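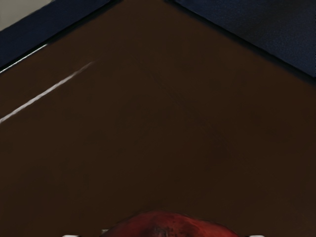

Fig. 1. Tabletop, dark brown

4. Setting up the Favness raising stake

This section covers fixing the stake holder to the bench and preparing the stake for its first use with copper, brass or silver sheet. For steel sheet, see section 7.

Before you start

Check that the box contains the holder (part 3613), the T-shaped stake, 3 clamp bolts with washers, and the hex key. The bench top must be at least 60 mm thick where the holder is to sit. Thinner tops need the Usteck backing plate, sold separately.

CAUTION: The stake is heavy and its ends are narrow. Keep it on the floor until the holder is fixed.

4.1 Fixing the holder

1. Choose a position directly above a bench leg. A holder fitted between legs will bounce under the hammer and leave uneven marks in the work.
2. Lay the paper template on the bench with the arrow pointing towards you. Tape down the corners.
3. Mark the bolt positions with a centre punch and remove the template.
4. Drill straight through the top. Clear the swarf or dust from both sides.
5. Set the holder over the holes and drop in the bolts from above.
6. Fit the washers and nuts from below. Tighten each nut a little at a time, working round until all are firm.

Note: Wooden benches settle. Check the nuts again after the first day of hammering.

4.2 Seating the stake

1. Wipe the protective oil from the tapered shank with a dry cloth. Do not oil it again.
2. Lower the shank into the holder and turn it until the longer arm faces your hammer hand.
3. Strike the centre of the stake once with a rawhide mallet to seat it.
4. Try to rock the stake by hand. If it moves, lift it out, clean the socket and repeat.

CAUTION: Never use a steel hammer to seat or free the stake.

4.3 Preparing the working face

The face is supplied ground but not polished. Any scratch left on it will print on the inside of the vessel.

1. Rub the face lengthwise with 400 grit paper, then crosswise with 800.
2. Finish with Tevard polishing paste on a felt block.
3. Wash off the paste, dry the face and apply a thin film of light machine oil.

Wipe off the oil before each session and renew it afterwards. Faces with pitting should be returned for regrinding; the form is in appendix B.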